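Thread on whether robots can do the washing-up end of a restaurant yet. Short answer no. Longer answer below, typing on the train so forgive me

1/ Job in question is laying a tray. Bowl, spoon, little dish, chopsticks. Anyone who's done a Sunday shift in a noodle place can do it half asleep

2/ Everything starts out sorted in bins. Sounds like cheating but it's how most kitchens keep it anyway — dishes in one, spoons in another, chopsticks in a third

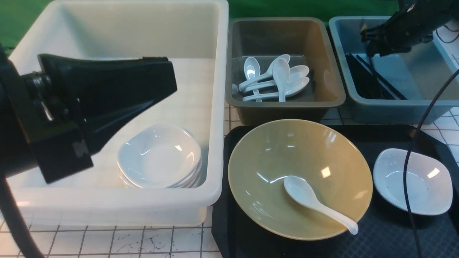
Bowl, spoon and dish on the tray, chopsticks still in their bin.

3/ Bowls I'd call nearly solved. Big rim, stays put, loads to grab. Leonie Gasser ran a café for years and reckons she'd trust a machine with bowls tomorow. Spoons, never

4/ And she's right about spoons. Five of them in a heap, handles crossed over each other, all shiny. Pull one and its neighbour wants to come too. You or I just give it a wiggle without thinking

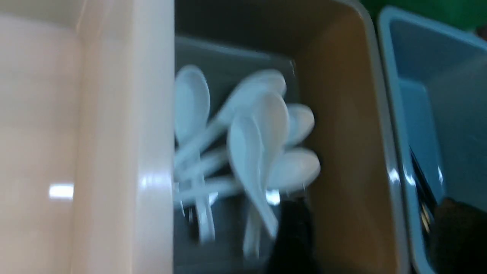
5/ Wiggling is the bit that's hard to programme. Eskil Rønning told me he'd rather teach a robot to fold shirts. Not sure I beleive him but you get the idea

6/ Stacked dishes, different problem. They nest. Thin edges, very little gap, and you want one off the top, not two. I chipped plenty at nineteen and I've got fingertips

7/ Chopsticks I'm leaving out, could do a whole thread. You need 2, the same way round, from a bundle. Grim

8/ Then there's starting over. Tray cleared, bowl and dishes in the big bin, spoons in theirs, go again. Do it all day and the pile is different every time — which is the whole point really, a demo that works on one pile tells you nothing

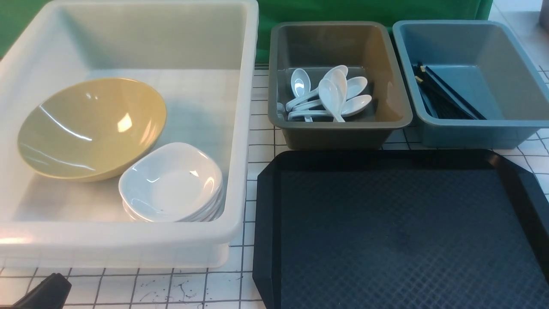

9/ Would I pay for one? If it laid a tray in the time it takes me to make a tea, maybe. Lutfa Wijesinghe says her canteen would want three trays a minute before she'd even take the call

10/ So: bowls yes, dishes probably, spoons ask me again in November. My stop, replies later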